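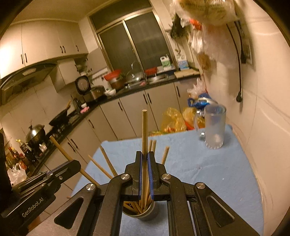 Inicio Archivo Cacharros Sobre mí Contacto

Diciembre. Por Rungnapa Thammasiri

Este sitio usa cookies propias y de terceros. Si sigues navegando entendemos que aceptas su uso. Aceptar Configurar

Llevo años yendo a jornadas de puertas abiertas de robótica y vuelvo casi siempre igual, con una bolsa de tela y la sensación de haber visto un vídeo en directo. A la de Gokerlow fui porque insistió Wichai y porque la invitación decía "cocina real", y yo con lo de la cocina pico siempre. La cocina era de verdad, eso lo concedo. Armarios, campana, fregadero, bolsas de plástico colgadas en la pared. Se parece bastante más a la mía que esos decorados blancos de feria donde hay un limón y una taza.

Lo que no había era un robot haciendo nada solo. Había pinzas negras de mano, las lleva una persona, y con ellas se cogen palillos de madera y se meten en un bote. Una y otra vez. Buppha Srithong, que hacía de guía, lo llamó "enseñar". La idea es grabar a gente haciendo la tarea con la misma pinza que luego llevaría la máquina, y que la máquina aprenda de ahí. Me parece una idea razonable. También me parece que el folleto tendría que haber dicho "vengan a ver a personas recogiendo palillos", y a lo mejor yo habría ido igual, pero avisada.

Pregunté cuántas repeticiones hacían falta. 200 por tarea, me dijo. Pregunté si con 200 bastaba y me contestó que dependía, que es la respuesta que me dan en todas partes desde que empecé a preguntar. Luego quise saber qué pasa si cambias el bote por otro más alto, o si el mantel no es azul claro, y ahí ya pasamos a la diapositiva siguiente.
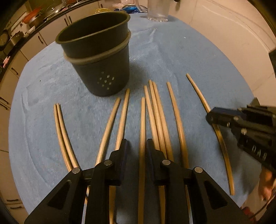
Y eso que el palillo es un objeto muy puñetero, de acuerdo. Es fino, rueda, se cruza con el de al lado, y en cuanto intentas coger uno te llevas dos. Me dejaron probar. Mi primer palillo acabó en el suelo y el segundo también, y tardé un rato en entender que hay que entrar con la pinza más inclinada de lo que pide el cuerpo. Con los dedos habría terminado antes de que me explicaran dónde ponerme. Salí con más respeto por quien se pasa la mañana haciéndolo (40 minutos por turno y descanso, según Srithong) que por la tecnología.

Somkiat Kamolrat, que venía en mi grupo y trabaja en hostelería, hizo la única pregunta buena: quién quiere un robot que guarde palillos. Le hablaron de "destreza transferible". Puede ser - yo no digo que no. Pero transferible a qué, y cuándo, y medido cómo. Pedí ver la tasa de aciertos del modelo ya entrenado y me remitieron a una publicación que saldrá más adelante. Cuando salga la leeré y, si estoy equivocada, lo pondré en este mismo blog con letra grande.

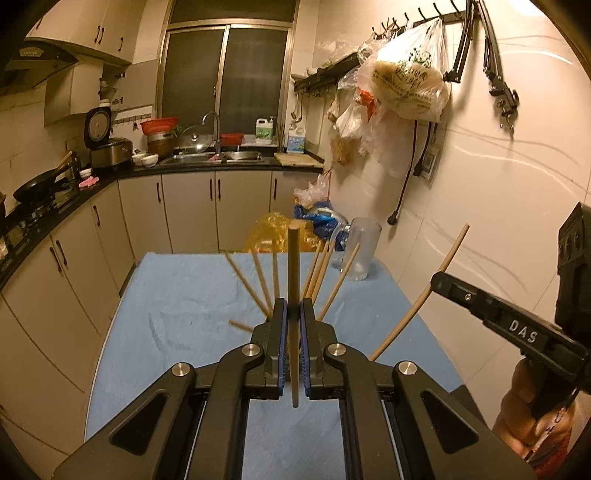 Un palito sujeto en vertical entre las almohadillas azules. A la derecha, la segunda pinza con su mano.

Lo de usar 2 pinzas a la vez, una por mano, es lo que más me gustó de la visita. Con una sola casi todo se reduce a coger y soltar. Con dos puedes sujetar el bote mientras metes el palillo, que es lo que hacemos todos en casa sin pensarlo. Wichai opina que por ahí van los tiros y que soy una ceniza. Él salió encantado, ya está mirando fechas para la visita de Khamphan.

Creo que me apuntaré. Eso sí, esta vez he escrito antes para preguntar si el robot estará presente y si se le podrá cambiar el bote. De momento me han mandado el plano del aparcamiento.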